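Sat 15 August

Up at six, frost on the ute again. Drove over to Skenstead with the heater on full and got there before the gate was unlocked, so I ate my sandwich in the car park, which left me nothing for lunch.

Spent the first hour on the parts list. The sheet from Plotport still says 174 and ours says 200, and I can't get the two to agree. Some of the difference is spares that were entered twice in April. I struck out the ones I was sure of and left the rest for Botond Katona, who did the original list and keeps his own notes in a blue exercise book.

After that, the board. I wanted the small parts set out in a loose grid on the white sheet, with enough room between them that you can get your fingers around one without bumping the next. The big square plate went up towards the top right. 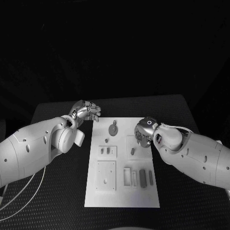

Had a cup of tea at ten and rang Pullside about the invoice. They have us down for $2,270 and the quote was less than that, by the cost of the freight I think. The woman on the phone was decent about it and said she'd look into it Monday. I wrote her extension on the back of the quote and then put the quote somewhere, so I'll have to find that.

Botond turned up late in the morning with his knee strapped. He reckons the parts should be grouped by size, small to large, and I reckon it's easier to learn a layout if the shapes are mixed. We went back and forth on it for longer than it deserved. Left it my way for now. He labelled the storage tubs while I did the drawers, and his printing is a lot neater than mine.
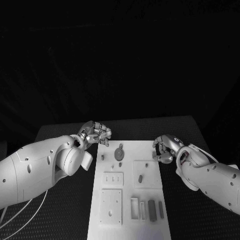
The table itself I'm happy with. We looked at a paler one in April and I'm glad we let it go. The dark grey top has a fine mesh sort of texture to it, and a white board shows up on it so clearly that you can tell at a glance where the edges are. I'd still like another one the same for home if Guzmán has any left, but he wants cash and won't deliver.

Swept up, locked the drawers and left at half past three. Stopped for milk, bread and a bag of oranges. Fuel was $66, and that wasn't even a full tank.

Leftover soup for tea. Washed the work shirts and hung them in the laundry as it looked like rain. Need to ring Mum tomorrow about the gutters, and look in the glovebox for that quote.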